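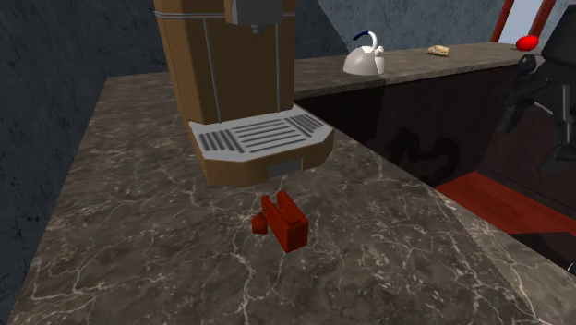
Rendering: brown coffee machine on a dark grey marble countertop.

December - From the Lunwood press office

LUNWOOD TO BRING SILENT COMEDY "THE STULLSKA HEIRESS" BACK TO THE SCREEN

Lunwood, the film archive and small distributor, will release a restored version of the silent comedy "The Stullska Heiress" this winter. The film runs 87 minutes, or slightly longer if the projectionist is in a generous mood.

The story concerns a young woman who inherits a castle, a title and a great many debts, and spends most of the picture trying to give all three to her cousin. Critics of the day called it "brisk." They also complained about the goat. The goat has been kept.

Work was carried out with the Nindono laboratory, which compared two incomplete prints and repaired 293 damaged shots. One print had lost the wedding. The other had two weddings, apparently spliced in by a theater owner who felt that one was poor value. Lunwood has settled on a single ceremony and will include the spare on the disc.

A new score for piano, clarinet and musical saw was recorded by the Zulu trio. The original cue sheets survive, though they mostly say "lively" and, at the moment the roof falls in, "livelier."

The restoration opens in theaters in December, with live music at selected showings. A disc edition of 2000 copies will follow, with a booklet on the film's leading lady, who made her last silent here and then moved to talking pictures, where audiences learned she had a cold.

Screening copies for press are available on request. Please say whether you need the English titles or the original ones, which rhyme.

Contact: Lunwood press office | © Lunwood, all rights reserved | Back to top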